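Holtik Kitchen Chores – data card

5 min read
12 comments · 264 shares

Holtik Kitchen Chores is a set of simulated kitchen episodes for testing whether a robot arm can do small household jobs: picking up a mug, moving a fork, clearing a stretch of counter. It was put together by Rosalinda Fajardo and Mahmoud Abdelaziz, with scoring code by Dace Org. This card covers what is in the set, how we score it, and where we think the results stop meaning much.

Status: second release. The first went out in July and used a different episode format. Files from the two should not be mixed.

What is in an episode

Each episode has a one-line written task, the arm's joint positions, the gripper state and the images from more than one viewpoint. Everything is rendered. Image quality varies a lot between viewpoints, and we kept the poor ones in. A policy that only works from a clean, wide view is not much use in a house. 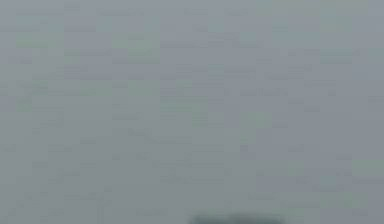

Can a robot clear a kitchen counter by itself yet?

Not reliably. The policies we have tried can often pick up one item that stands clear of the others. They do much worse when they have to work through a whole counter, and a person would still need to check the result.

Layout

The kitchen is a U of white countertop over wooden cabinets, with a sink basin on one side. Small items such as a rolling pin are left out on the counters, because that is how people's kitchens look. Tasks are written in the words a person would use at home ("move the mug away from the fork"), with no coordinates.

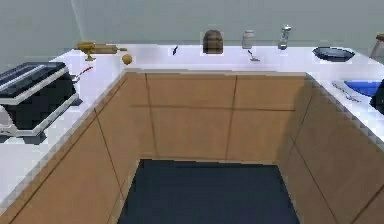
Render: Holtik project / R. Fajardo

Scoring

An episode runs for up to 200 steps. It counts as done if the named item ends up where the task asked and nothing else has fallen over. We give no partial credit. Povilas Kazlauskienė argued for half marks on a good grasp, and the raw logs hold enough to work that out if you want it – please say so when you report numbers.

Crowded counters are where most attempts go wrong. The arm has to come in past tall bottles and get its fingers to a mug handle while other things lie close by.

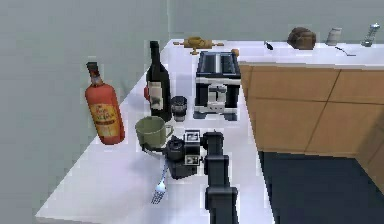
A person does this without looking twice. For the policies we tested, the usual failure was a knock on the way in, followed by a second try aimed at where the item used to be. Slower motion helped a little and used up the step limit.

Known limits

- Simulated contact is kinder than real contact. Grasps that hold here may slip on a real mug.
- Nothing is wet, greasy or breakable.
- One kitchen layout only. Do not report results as "household" results in general.
- Drawers and cabinet doors do not open in this release.

Changes

Fri 15 November: fixed task text that named the wrong utensil. Thanks to Tarık Güneş for the report.

Please send corrections through the issue tracker and include the episode number.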